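6. When the arm stops dead (fault 186)

Sooner or later you'll get this one, so I've given it a section of its own. You start a pick, the arm sets off quite happily, and then it freezes in mid-air with "186: command stream lost" in the Gesten console. The simulator carries on running, the clock in the corner of the console keeps ticking, and the arm just hangs there. It looks like a crash. Please don't kill the program yet!

What has gone wrong is that Grostia (the bridge that passes your commands to the arm) hasn't heard from the planner for longer than its time limit, and it has locked the joints. That's the right thing for it to do. My grumble is with how it behaves afterwards: it keeps the last command it was given and will send it the moment you clear the fault. If that command was "close", the gripper snaps shut wherever it happens to be. If it was a move, the arm goes straight to the old target, and it won't plan a path round anything.

CAUTION: Grostia talks to a simulated arm and a real one in exactly the same way. Before you clear anything, look at the title bar and make sure it says SIM. If it says LIVE, press the emergency stop and go to section 9. I mean it - I once cleared a fault with the wrong window in front of me and bent a fingertip.

Clearing the fault

1. Leave the simulator running and press Pause once. The joints stay locked.

2. Open the Camera menu and go through Room, Bench and Top in turn. You want to know how high the gripper is, whether the fingers are open, and what's near them.

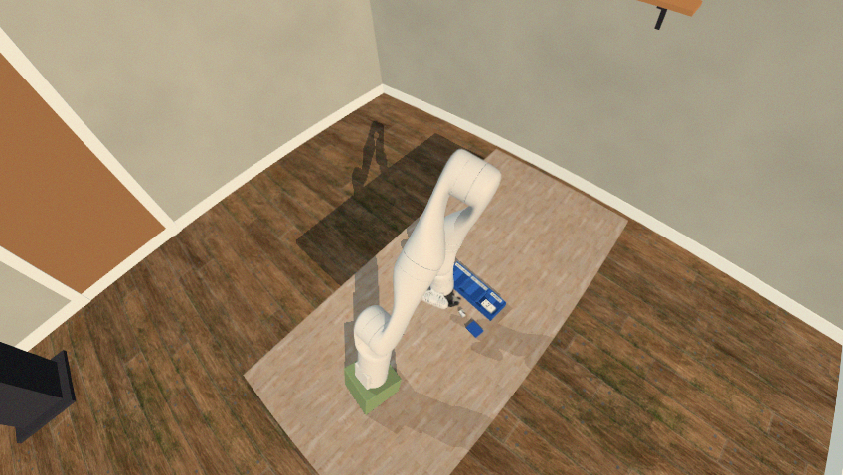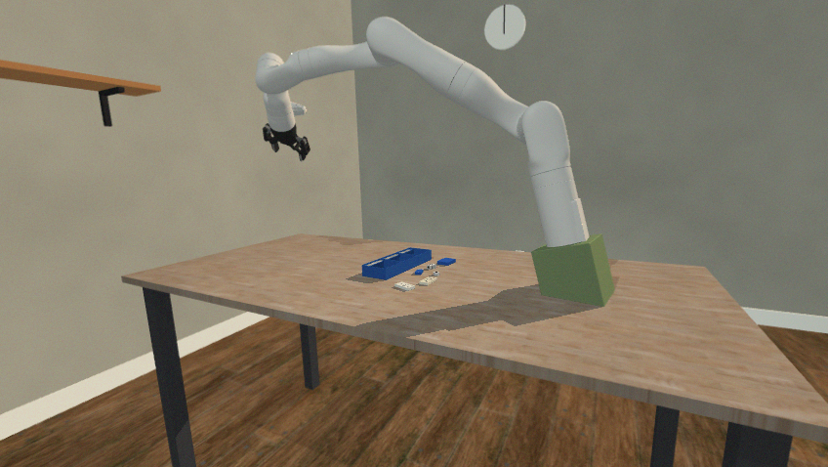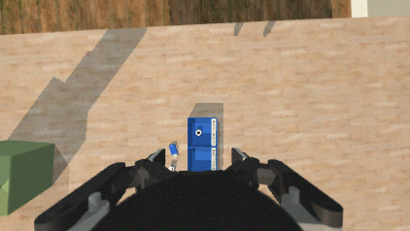

3. Write down the six joint angles from the Status tab, or copy them into a text file. You'll need them if the fault comes back and you have to ask for help.

4. In the Grostia window, choose Queue, then Flush. The counter should drop to 0. If it sticks at 1, flush again (it's an old bug and seems harmless, but I've never got to the bottom of it).

5. Still in Grostia, untick "Resume last command". It ticks itself again every time you load a profile, which drives me up the wall.

6. Press Clear, then take the simulator off Pause. Nothing should move. If anything does, press Pause straight away and go back to step 4.

7. Jog the arm straight up, at the slowest setting, until the fingers are well above everything on the work surface. Only then send it home.

Note: don't use Home instead of step 7. Home swings the base round first and lifts afterwards, so a low gripper will sweep whatever is beside it on to the floor.

Stopping it coming back

The time limit is 700 ms out of the box, and a slow laptop can miss that while it's drawing shadows. Turn the shadows off before you touch the limit. It was Abrehet Negash who spotted this, after I'd spent most of March blaming the network - sorry, network.

If that doesn't help, check that the planner and Grostia are both on port 3905. With two copies of the planner open, the second one grabs the port and the first goes quiet without a word of complaint. Close both and start one again.

You can raise the time limit for SIM profiles if you really must. Leave it alone in LIVE profiles, and save the two under different names.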